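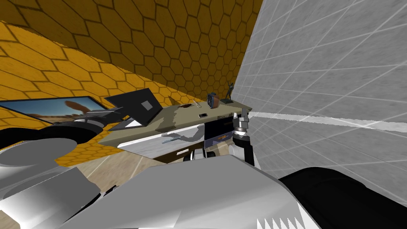 Can a robot clean up your desk?

A desk is a difficult place. Think about yours for a moment. Maybe there is a laptop on it, a phone, a clock, a pen, and a little figure that you won or got as a present. If your mother says "Please clean up your desk," you know what to do, even if you don't like it very much. The phone goes to one side, the pen goes to the drawer, and the little figure stays where it is.

For a robot, each of these small decisions is a big piece of work. In this article we look at what robots can do in the house and in the shop today, and what they can't do yet.

What robots already do well

Some machines have done housework for a long time, and we don't even call them robots. A washing machine fills itself with water, turns the clothes, and stops when the time is over. A dishwasher does the same kind of job with plates. These machines are good because everything happens inside a closed box. The plates come to the machine. The machine doesn't have to go and look for the plates.

Then there are the flat round vacuum cleaners which drive over the floor. They have to find their way between the legs of chairs, and most of the time they manage this. But they have no hands. If a sock lies on the carpet, the vacuum cleaner can push it, go around it, or get stuck on it. It can't pick it up and put it in the basket.

Why hands are so hard

Take a pen from the table and watch your fingers. You didn't think about it at all. Your thumb went to one side, your other fingers went to the other side, and you pressed just enough.

Many robots have a gripper in place of a hand. Often it is two flat fingers which open and close like a crab's claw. With a gripper you can hold many things, but you must come to them from the right direction. A pen which is standing up is easy to hold around the middle. A phone which is lying flat is much harder, and the fingers need a way to get hold of its thin sides. Try it yourself: pick up a coin from the table with only two rulers, one in each hand. Now you know how a robot feels. (A robot doesn't feel anything, of course. I only say it like this.)

There is also the question of how strong to press. A screwdriver can be pressed hard and nothing will happen to it. A tomato is another story.

Why eyes are hard too

A camera gives the robot a picture, but a picture is only many small colored points. The robot's computer has to find out which points belong together. Where does the desk stop and where does the drawer begin? Is the dark shape under the table a wheel, or is it only a shadow?

Shadows are a real problem. When the light comes from the side, the same floor can look bright yellow in one part and brown in another part. You know that it is one floor. The robot must learn it.

Patterns can also be confusing. If the floor and the walls have the same pattern, for example a honeycomb, a computer may need more help to tell what is floor and what is wall.

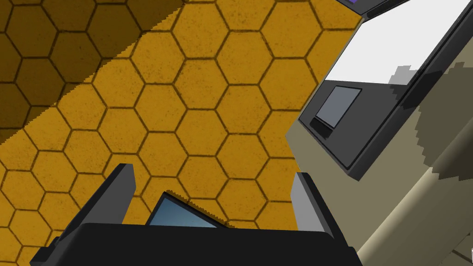

How a robot practices

My neighbor Bonifacio Olmedo writes programs for robots at a small company with the name Llorente. I asked him how a robot learns to put things away, and he answered with a question. "How did you learn to ride a bicycle?" I said that I fell down many times. "Yes," he said. "But a robot that falls down many times is expensive."

For this reason, robots often practice first in a simulation. A simulation is a world inside the computer, a little like a video game. There is a room with furniture, and there is a robot with arms and grippers. If the robot drops a cup there, no cup is broken. You press a key and the room is new again.

The room at Llorente is called Merine. In September the robot in it tried to pick up a cup 2,000 times, and it succeeded 1,240 times. Bonifacio was quite happy with this. I was a little surprised – at home I would not like to have a helper who fails so often with the cups!

A simulated room is never exactly the same as a real one. Real things are sticky, or wet, or they have a soft corner which bends. So after the practice in the computer, a robot also has to practice in a real room, slowly, with a person near the stop button.

And in a shop?

Crescencio Urquijo has a hardware store, Katico, where he sells screws, lamps, buckets and many other things. I asked him which work he would give to a robot first. He thought for a long time.

"Sweeping in the evening," he said. "And counting the boxes. But putting things back on the right shelf, this I would still do by myself. People leave the things everywhere. Last week I found a paint brush between the light bulbs."

He has touched exactly the hard point. Sweeping is the same work every evening. The paint brush between the light bulbs is a surprise, and for a surprise you have to understand a little how people are.

So, can they do it or not?

A robot can do some of it. In a quiet room, with things that it has seen before, a robot can pick up an object and put it in a box. It may need several minutes for a job which you finish in 27 seconds. In a room that it doesn't know, with a dog and a small brother running through it, the work is much harder and it makes many mistakes.

Something to try at home

Put 3 different things on a table. Ask a friend to close their eyes and be the robot. You may only say "left," "right," "forward," "back," "up," "down," "open" and "close." The friend's hand is the gripper, so only thumb and one finger are allowed. See how many words you need until the first thing is in the box.

After that you change places. Choose something that doesn't break.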